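Jury duty at the Navcombe courthouse, a thread. The trial's over, so I'm allowed to talk. My family would like it noted that I was already talking.

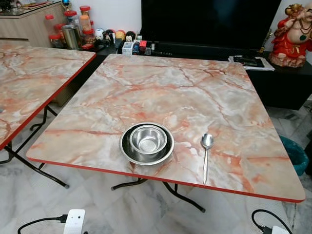 The case was a warehouse break-in at Skavent. 3,233 phone chargers gone overnight. The prosecutor read that number aloud so many times I could hear it in the shower.

2/ The main witness was the night guard. In his first statement he saw the defendant at the loading dock, clear as day. On the stand he saw "a shape." The shape had no face and, by cross-examination, possibly no legs.

3/ Between the face and the shape, the guard had been given a used car by the defendant's cousin. A friendly gesture, he said. They'd met once, at a gas station.

4/ The defense lawyer, Krešimir Grgić, did what he could with this. He asked whether a man can't receive a car. Fair question. I've been available to receive one for years.

5/ The judge let the first statement in. She told us we could weigh it against the second one and decide which to believe, then repeated it slowly while looking at juror 4, who was peeling an orange.

6/ Exhibit list ran to 372 items. Most were photos of the same door. I know that door better than my own. It sticks at the bottom.

7/ Deliberations: six hours. Five of them went to whether "Vlad" in the text messages was a person or the van. ("Vlad is full, come get it." It was the van.)

8/ Senad Atanasov was our foreman because he owned a pen. He did a good job. He also made us vote on the thermostat, by secret ballot, twice.

9/ Guilty on the burglary, not guilty on the conspiracy. I still go back and forth on the second one. The cousin hasn't been charged with anything yet, and the guard no longer works there.

10/ Sentencing is in December. The state wants restitution plus 3,000 for the door.

11/ My juror check came today. It covers the parking, minus one afternoon.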